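Does a Charity Parade Raise Money? A Look at the Flovora Lantern Parade
Student project report, Event Planning and Tourism
Santino Villalba and Gisela Barrientos

Our assignment was to pick a local event, read what it says about itself, and check how much of that we could confirm. We picked the Flovora Lantern Parade, which calls itself "the parade that gives back."

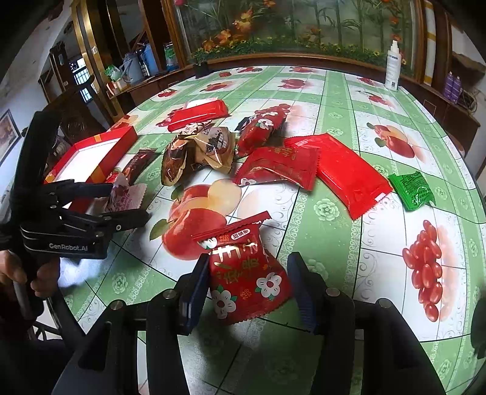
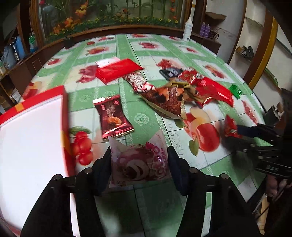
The Flovora parade runs through the middle of Clillska every January, starting at 6 p.m. and ending in front of the old market hall. It has floats, school bands, walking clubs and a lot of throwing of small things into the crowd. The throws are where we started, as they are the part everybody remembers and the part most often mentioned in the sponsor material. A throw has to be small, sealed and cheap, and a single wrapped snack of the kind lying on the green-and-white cloth, in a packet not much bigger than it needs to be, fits the parade's own rules for riders. Those rules take up half a page. The rules on what happens to the money take up one sentence.

What the parade claims

The program says that the parade "supports children's music in Clillska." The website says "all proceeds benefit local music programs." The banner on the lead float says "every bead a note." We do not think these three statements mean the same thing. The first could be satisfied by a band marching past. The second is a promise about money, but it depends completely on what counts as proceeds. The third means nothing that we could test, so we left it out.

We asked the organizers what they meant by proceeds. The answer, which came by email on a Thursday after two reminders, was that proceeds are "what remains after event costs." We asked which costs. We had not received a reply when this report was due.

Where the money comes from

From the program and the sponsor page we identified three sources.

Float fees. Each walking club or float group pays 159 dollars to take part. The fee is the same for a group of six people with a wagon as it is for a company float with a sound system.

Sponsors. The main sponsor is Hunent, which paid 4000 dollars according to the program. In return it gets the lead float, its name on the barriers and the last speech of the night. The second sponsor, the restaurant Lục, provides food for the riders and is listed as a partner with no amount given.

Seats. Most people stand for free. A grandstand in front of the market hall sells seats at 10 dollars each. The website states that 1000 people bought seats last season. We are doubtful. Santino stood across from the grandstand for the full parade and thought it looked thin at both ends even when the biggest bands went by. It could be that people bought seats and then stayed on the sidewalk with their friends. It could also be that the number is how many seats were put on sale. The website does not say which, and we are not going to guess for them.

If the website is right, seats alone brought in more than twice what the main sponsor paid. That surprised us, given how little the people in the seats are thanked and how much Hunent is.

Where the money goes

This section is shorter than we planned. The parade publishes no accounts. It does publish a photo every year of a large check being handed to a music teacher, but in the two most recent ones the amount is behind somebody's arm.

Gisela visited the school music room that is named on the website. The teacher was friendly and said the parade had paid for drum heads and a set of stands. She was pleased with both. She did not know the total and said she had never asked, because it felt rude to. We believe her about the stands. Our question is a different one, which is whether drum heads and stands are what is left after a full evening of fees, sponsors and seats, and if so, what the evening cost.

We can name some of the costs. Streets have to be closed and cleaned. Barriers are rented. There is a generator truck for the grandstand lights. None of this is cheap and we do not suggest that anyone is doing anything wrong. A parade could easily spend all that it takes in and still be run by decent people. In that case, though, it should advertise itself as a parade.

Is it a bad parade?

No. We both liked it. The lanterns on the second float were excellent, the fish one especially, and the school bands were better than we expected for people playing in gloves. The walking clubs were too far apart, and at one point there was a gap so long that families near us started to pack up. Gisela also thinks the route is one block too long. Santino disagrees and says the extra block is the only place where you can get to the front.

The crowd did not seem to care about the charity part. We talked to people waiting near the market hall, and most of them did not know there was one. One man thought it was for firefighters. So when the organizers say that the cause is what draws people, we would like to see some support for that too. The people we met came for the bands, the lights and the throws.

Limits of our work

We attended only one parade. We talked to whoever was willing, near one corner, in the cold, and that is not a sample. Our email questions went to a general address and may have been answered by someone who did not have the figures. The float fee is from the sign-up form and could have been lowered for some groups.

What we recommend

The parade should print its income and its costs on one page of the program, where the Hunent letter is now. It should say whether the seat number means seats sold or seats offered. The word "all" should come off the website until somebody can show what it is all of. And the gap between the walking clubs needs a marshal with a radio.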